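Prüfliste Beschaffung Regalbestückung mit Greifarm, Testplatz 2
Stand: August 2025
Ausgefüllt von: Jolán Illés
Verteiler: Szabolcs Nyitrai, Andor Simon, Béla Vörös

Bewertung: i. O. / offen / nicht i. O. Kommentare bitte direkt unter den Punkt schreiben.

1. Aufstellung und Fläche

1.1 Boden tragfähig und eben: i. O.
1.2 Regal gegen Kippen gesichert: offen
Für den Dauerbetrieb Bodenanker oder Ballastplatte einplanen. Im Angebot von Drorkel ist beides nicht enthalten.
1.3 Abstand zu Schreibtischen festgelegt und markiert: nicht i. O.
Arbeitsplätze liegen in Sichtweite der Zelle. Bodenmarkierung reicht nach unserer Einschätzung nicht aus. Laserscanner oder Schutzzaun muss ins Budget, bevor bestellt wird.
1.4 Boden im Arbeitsbereich frei von Kabeln: i. O.

2. Greifer und Arm

2.1 Greifer hält Dose bei Stromausfall: offen
Datenblatt von Plondano sagt dazu nichts. Schriftliche Auskunft angefordert.
2.2 Not-Halt erreichbar, ohne den Schwenkbereich zu betreten: i. O.
2.3 Ersatzfinger lieferbar: i. O.
Lieferzeit 18 Werktage. Ein Satz sollte gleich mitbestellt werden, sonst steht die Zelle bei einem Bruch fast vier Wochen.
2.4 Greifkraft für gefüllte und leere Dosen getrennt einstellbar: offen

3. Regal und Ware

3.1 Regalebenen beschriftet: i. O.
Schild »SHELF (3)« sitzt mittig auf der Querstrebe. Schrift für die Serie in Leserichtung anbringen, gleiche Position.
3.2 Bereitgestellte Dosen im Greifbereich: i. O.
Cola- und Diet-Coke-Dosen stehen beiderseits des Regals auf dem Boden. Für den Betrieb brauchen wir eine Zuführung auf fester Höhe – Angebot von Khattak liegt seit Mai vor.

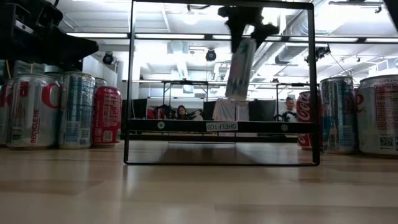
Béla Vörös: Die Zuführung würde ich zurückstellen und zuerst den Scanner bezahlen. Ohne Scanner bekommen wir keine Freigabe, ohne Zuführung dauert es nur länger.

Einwand übernommen, Reihenfolge in Abschnitt 4 geändert.

4. Budget

4.1 Laserscanner mit Sicherheitssteuerung: Priorität 1, Angebot fehlt
4.2 Verankerung Regal: Priorität 1, rund 173 Euro Material
4.3 Ersatzfinger, ein Satz: Priorität 2
4.4 Zuführung Khattak: Priorität 3, 3.000 Euro netto ohne Montage
4.5 Wartungsvertrag: offen
Madix bietet 19 Monate Laufzeit an. Andor Simon klärt, ob Anfahrten enthalten sind.

5. Freigabe

5.1 Risikobeurteilung unterschrieben: nicht i. O.
5.2 Bedienpersonal unterwiesen: offen, Termin erst nach 5.1
5.3 Bestellung freigegeben: nein

Wiedervorlage, sobald die Angebote zu 4.1 und die Auskunft zu 2.1 da sind. Bis dahin Betrieb nur mit Aufsicht und reduzierter Geschwindigkeit.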